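Hiltero Print Collection: cataloguing and conservation
Progress report to the Delis Fund
December 15, 2018
Prepared by Neusa Rocha, project manager

Cataloguing

The collection holds 2276 sheets, mostly etchings and lithographs, with a smaller group of linocuts bought by the Xavier family between the wars. At the date of this report 1624 sheets have a full catalogue record: artist, title, state, paper, watermark, size and condition. The rest have a shelf number only.

We are behind the plan we sent you in August. The lithographs went quickly. The etchings did not, as many are unsigned trial proofs and the old card index gives two titles for the same plate. Luana Rezende has been settling these one by one against the dealer's invoices.

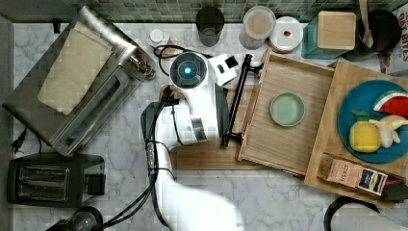 Toaster oven, toaster and robot arm at the marble counter.

Conservation

Kauko Saarinen has treated 14 sheets this period. Most needed old tape and hinges taken off the back. The large harbour etching had a tear into the plate mark, now repaired with Japanese tissue. He advises against washing the three hand-coloured lithographs until the reds have been tested, and we have accepted this.

New mounts are being cut from museum board. The first delivery from Skeveck was the wrong thickness and went back. The replacement was correct and we were not charged for carriage.

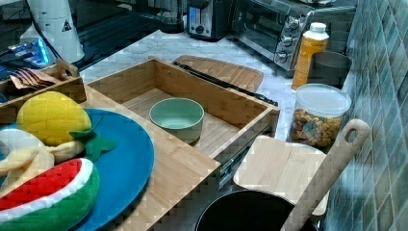 Bamboo drawer with a small mint-green bowl.

Access and display

Thaís Teixeira has drafted labels for the spring display, which will show the linocuts in the long room at 50 lux. Loans from the collection are closed until it ends. The online catalogue is still on the test site. Searching by artist works; searching by watermark does not.
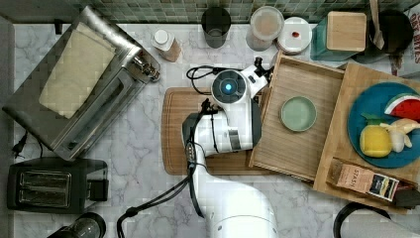 Cutting board and light wooden tray on the counter.

Budget and next steps

Spending is within the grant. Mounting costs are slightly over and framing is under, and we ask to move the difference between the two lines. Roland Haslam will send the figures separately.

Before the next report we plan to finish the etchings, test the reds and photograph the linocuts. Please let us have your decision on the budget lines before we order the frames.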